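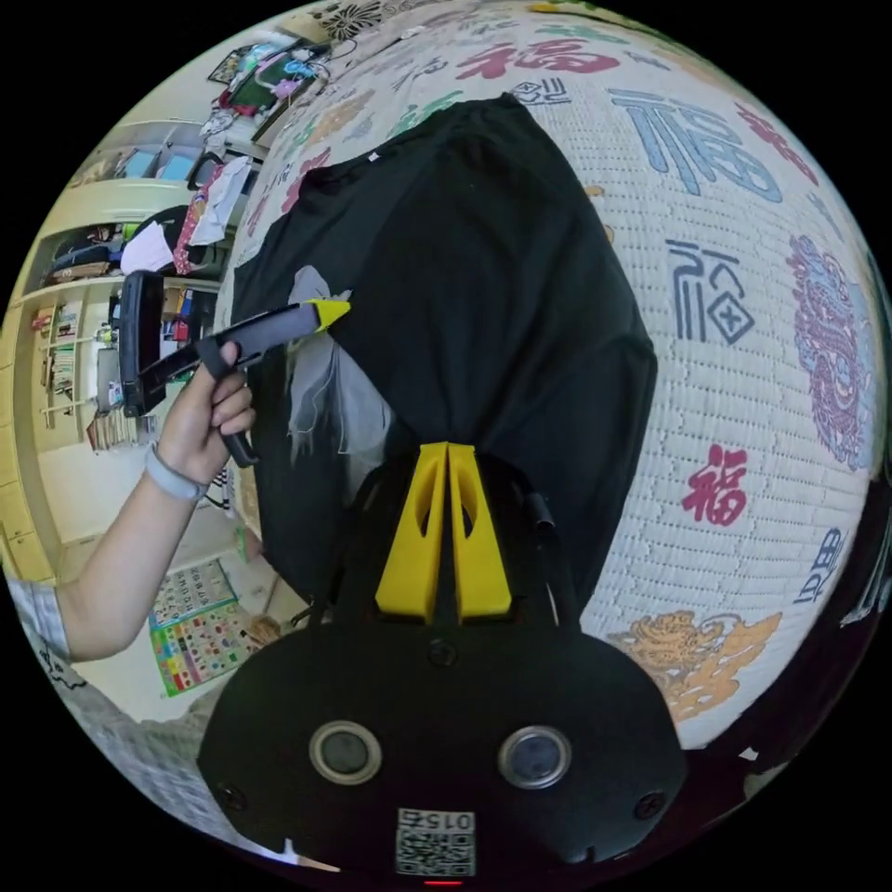
Home Explore Notifications Messages Log in

Wadar Robotics Club
@wadarclub

1/7 Our club project for the Lidutmont student challenge is folding T-shirts. We are a school club in Tarembridge and this is our first year in the manipulation class. I'm going to post how it works for us, mostly for other clubs that asked.

12 replies 31 likes

2/7 The rules give you one shirt, laid out on a soft surface, and you get three tries. The arms have to do the whole fold. We don't have arms at home, so we record the folds by hand with a pair of grippers and train on that at school during the week.

3/7 We call the project Zaidi. The first version learned from folds on a classroom table and did badly on anything softer. A mattress gives when you press on it and the fingers end up lower than you think. So now we do a lot of the recording on beds, with whatever bedding is on them.

4/7 You hold one gripper in each hand and work them like big tweezers. The fingers are wider than you want for thin cotton. My best advice is to come in low at the hem, close slowly, then lift. If you close fast you get a pinch of quilt along with the shirt.

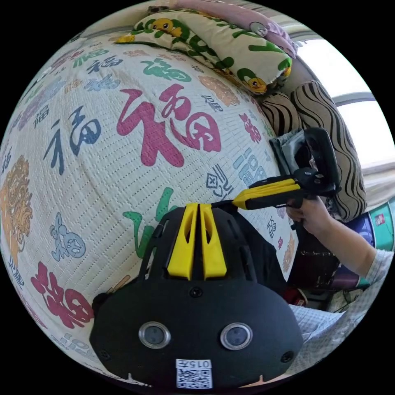 Two grippers over the quilt, number label showing on the front one.

5 replies 44 likes

5/7 Things that have cost us recordings: sleeves under the shirt at the start, a hand in front of the lenses, and forgetting to say which shirt it was in the notes. We throw those out the same evening. If you leave it until Friday you won't remember which ones were bad.

6/7 Dark shirts are harder for us than light ones. On plain black it's difficult to tell a crease from an edge, and the model has the same trouble. A print on the front helps because you can see which way up the shirt is. Busy bedding is fine so far. We were worried about that in August and it hasn't been a problem. 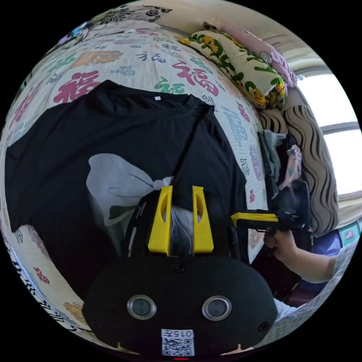
7/7 Next is long sleeves, which the rules allow for extra points. We have six people who can record now and each of them folds a little differently. We're going to agree on one order, left sleeve first, and redo the old ones that don't match. If your club has done long sleeves please reply with the order you used.

9 replies 27 likes Share

We use cookies to keep you signed in and to measure traffic. Accept Manage settings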